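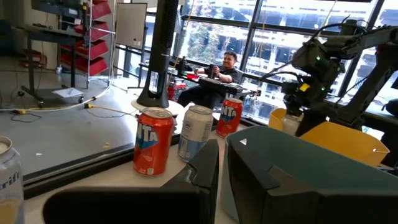 Week 3: Sampling and clearance

Reading: Ammann, ch. 2, to p. 36

A sampled recording carries two copyrights – the composition and the sound recording – and each is licensed separately. Replaying the part in the studio removes the need for the master licence only.

Terms
Interpolation: a re-performed melody or lyric.
Loop: a repeated segment, usually one to four bars.
Chop: a segment cut and re-sequenced.

Exercise
Label each chop in the Skusitex session (117 bpm). Due Fri 25 October.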